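Why Do Wood Floors Have Patterns?

Look down in an old hallway and you may see small pieces of wood fitted together like a puzzle. This kind of floor is called parquet. You say it "par-KAY."

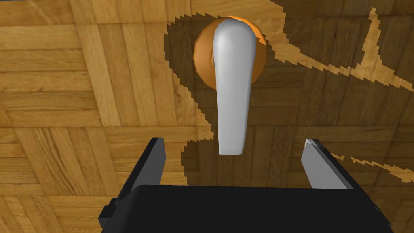
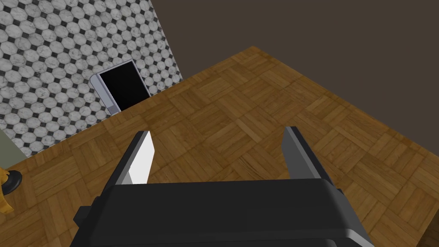

Wood comes from trees, and it keeps changing size long after the tree is cut down. In damp air it swells a little, mostly across the grain. The grain is the set of lines that runs along the tree trunk. In parquet with blocks that take turns, like the ones behind the silver-white door handle, some planks run sideways and others run up and down. That way the floor doesn't do all its swelling in one direction.

Floor layers start with a straight chalk line. Uriel Cervantes fixes floors in the town of Drokow, and one school hall there needed 163 new pieces. He let the wood sit in the hall for 14 days before he glued any of it down - it had to get used to the air.

Try it yourself. Cut 38 paper strips, all the same size, and lay them out in blocks on a table. Turn every other block.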